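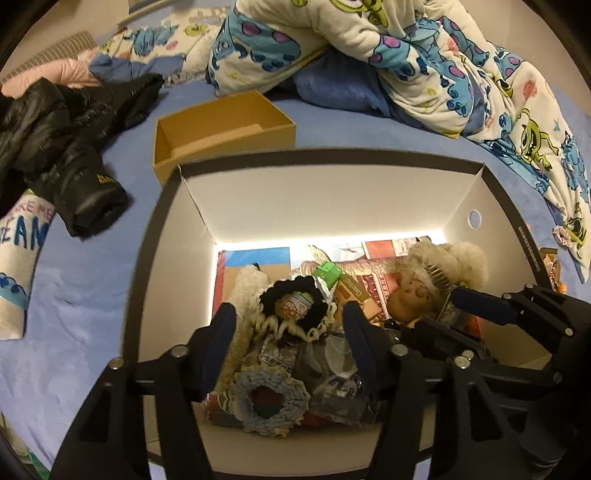 Proncombe Small-Item Sorting: Equipment Plan and Data Card

Status: working draft, updated 2024-02-18
Maintained by the Clatance hardware desk

Summary

Proncombe is a set of recordings of people sorting mixed small goods by hand-held gripper, in ordinary homes. This file covers the equipment side: what we own, what we plan to buy, and what a new site should budget before it starts recording. Annotation rules are in a separate file.

What the task involves

The operator works with a pair of grippers over an open box. Contents are soft or light for the most part: scrunchies, plush toys, hair clips, small packets, clear plastic packaging. Soft goods need a wide opening and a light squeeze. Flat packets on a box floor are the hardest item and wear out finger pads fastest.

Current stock

Gripper pairs: 8
Spare finger pads: 16 sets
Recording kits: one per gripper pair
Hard cases: one per two pairs, which has been a nuisance for shipping

Planned purchases

Phan grippers, second batch. Quoted at $700 per pair, pads fitted. Lead time depends on the linkage pins, so order before the end of February if the kits are needed for spring.

Hard cases. $175 each from Jodembridge. Buy enough to give every pair its own case. Sharing cases means one home waits for another to finish.

Finger pads. Order with the grippers. Pads bought later have come in a slightly different thickness, and recordings made with them need a new calibration entry.

Not planned this year: fixed arms, mounting tables, powered lifts. The homes we record in don't have the floor space, and a bed or a kitchen counter does the job.

Budget per new site

1. One gripper pair: $700
2. One hard case: $175
3. Pads, cables and storage: take from central stock for the first month, then charge to the site
4. Sorting goods: set by the site lead. Reuse what the household already has where you can

Shipping is paid centrally. Do not add it to site requests — it was counted twice last quarter and the totals had to be redone.

Known gaps

Battery wear is not tracked. Two kits have been swapped between sites without a log entry, so the age of their cells is unknown.

Pad replacement is recorded by date only. We would like it by number of sessions, but the older session logs don't list the pad set.

The case quote does not include foam inserts. Jodembridge cuts these to order and has not sent a price.

Changes in this version

Added case pricing
Moved cables from site budgets to central stock
Removed the rental option, which the supplier no longer offers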